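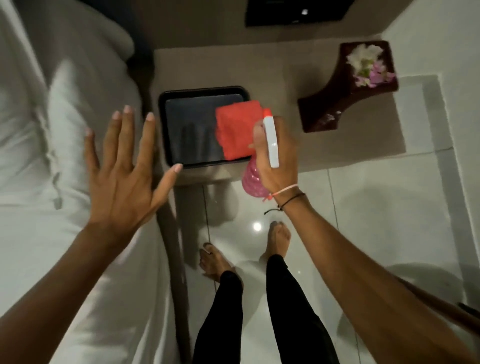
Fig. 6. Bedside table task, spray step. Index finger on the trigger, nozzle toward the cloth.

6. Recording the wipe-down tasks

I wrote this section after my first week teaching cleaning tasks for the Onport arm, when I got a lot of my takes sent back. Most of what follows is house rules from our Prultex task book, plus a few habits I picked up the hard way. If you've only done the folding tasks so far, please read all of it, even the boring bit about bottles. The arm learns from what your hands do, so sloppy hands in April mean a sloppy arm by summer!

Before you start

1. Put on the head camera and tighten the strap until it stays put when you nod. Look down at the table and check the preview on your phone. You want both hands and the whole work surface in view, plus some floor.

2. Choose your liquid. We only use plain water with a drop of dish soap for wipe-down takes. No bleach, no ammonia, no "it's the nice-smelling one from home." Every bottle gets a label on the back with the contents and your initials.

3. Set the nozzle to spray, not stream, and test it over a sink.

4. Leave the table dressed the way a guest would find it. Trays and flowers stay where they are. Please don't clear everything off to make the job easier – the arm is going to meet real bedside tables with stuff on them.

5. Walk the floor around the table once. Any mop or broom goes where you won't step on it or kick it.

CAUTION: Glossy tile gets slick very fast with soapy water on it. If any spray lands on the floor, stop the take and dry it before you do anything else. Bare feet are fine for a recording with no machine running. They are never fine inside the taped area when the arm is powered. Closed shoes there, every time.

Doing the take

6. Start with both hands open and in view, and hold still while you say the task name. The label software needs that pause, and I forget it constantly.

7. Pick up the bottle in one hand and wrap your fingers around the neck, index finger on the trigger. Keep the other hand out where the camera can see it.

8. Aim at the cloth. Spray from low down and give it short pulls. We spray the cloth and never the table, because overspray drifts onto outlets, phones and any kind of electrical box on the wall. An arm that learned to spray surfaces would have to be taught all over again.

9. Put the bottle down before you wipe. I know you can do both at once. The arm can't, and Nam-gil Cha will bounce the take.

10. Wipe from the back edge toward you, then fold the cloth and put it back where you found it.

11. Open both hands again, hold, and say "done."

Note: Bracelets, watches and nail polish are all allowed if you'd wear them on a normal day. Just keep loose cord ends short enough that they can't catch on a trigger. Once you move to hand-guiding the arm itself, everything comes off your wrists. There's a hook by the Coughlan cabinet for that.

Note: If you're working next to a bed, watch your sleeves and your free hand. Brushing the linen isn't a failed take, but dragging it is.

After the take

12. Watch it back once at normal speed. Throw it out if a hand left the view for more than 5 seconds or if you sprayed anything except the cloth.

13. Upload through Wurell before you take your break. A set is 30 takes, and they all need to be from the same table.

14. Empty the bottle, rinse the trigger and hang up the cloth.

If your upload stalls, leave the phone plugged in and try again after 6 p.m., when the line is less busy. Retry settings are in section 7.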